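Tableware sorting at Veridix, open day, July 10, 2025

Room 8 was given over to bowls: plain red ones and white ones with a red fruit pattern.
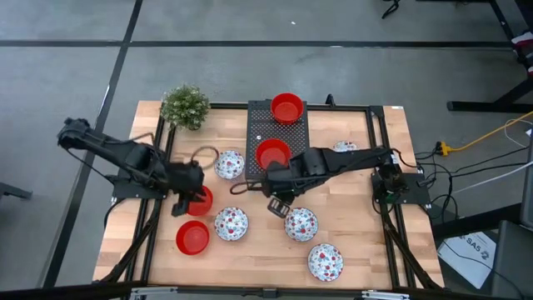 Where do the red bowls go? On the perforated black shelf.

Manuela Longo gave the stock code for the red line as 1412.

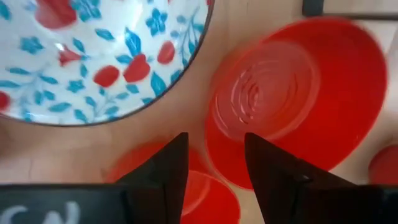

Bermúdez asked whether patterned ware should be stored rim down. The guide had no rule on this — stacking height matters more.

Shelf clearance was covered next.

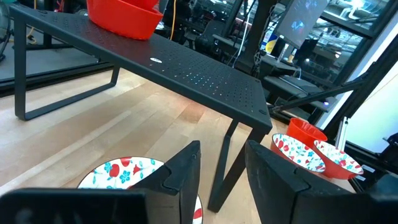

Shelf loading

Red bowls nest well on a flat top.

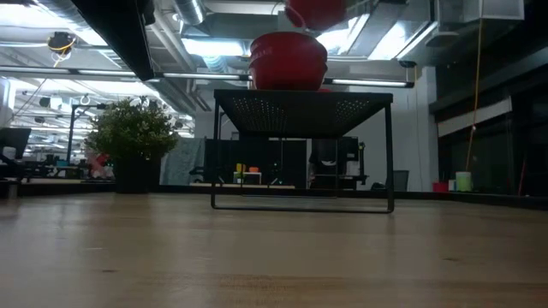 Nesting saves shelf area, and the Nirkent catalog lists the same shelf under 3108.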